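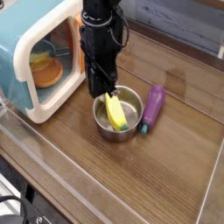

Norbert Doležal

Toy kitchen, October sessions

We are collecting examples for Bella, the learning system we use at Natance to teach an arm to handle small objects. An operator steers the arm through each task and the joint positions and camera views are saved together. The toy kitchen set now stands at 2,646 recorded attempts, of which 549 use the steel pot.

The picture at the top comes from the pot group. The gripper has the yellow banana by its upper end, with the lower end still against the inside wall of the pot. The aubergine lies just to the right, close to the rim.

The microwave on the left belongs to a separate group of 157 attempts, which we would like to bring up to 200. Each attempt is stored with a short written instruction, such as "put the banana in the pot" or "take the banana out of the pot". Attempts that go wrong are kept and marked as failed.

Pictures from the sink and drawer groups will be added to this page once they have been sorted.

30 November 2018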